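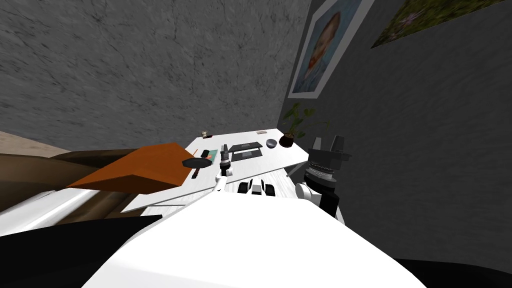
A trailing plant at the back of a white desk, with pictures on the wall above.

Keeping houseplants happy on a desk

I've kept a plant next to my work for years now, and I've killed a fair few along the way (sorry, little fern!), so these are the bits I wish I'd known at the start.

Water in the morning if you can, and take the pot to the sink to do it. Let it drain for a good ten minutes before it goes back, or you'll have a ring on the paintwork that no amount of scrubbing will shift. I did this to my mother's bureau and I still hear about it.

Trailers get leggy over winter. Come April I snip the longest stems just below a leaf and stand them in a jam jar, and by the time I remember them there are usually roots. My neighbour Carmela Gatti pops hers straight into damp compost and swears by it, so do try both.

Feed is where most of us overdo it. Mine gets 2 ml in a 1000 ml jug of water, once a month through the summer and nothing at all after that.

Dusty leaves want a soft damp cloth, with your other hand held flat underneath so that nothing snaps. Skip the shiny sprays, they only go sticky.

And do turn the pot a little whenever you dust, or it'll lean towards the window like mine did all last year.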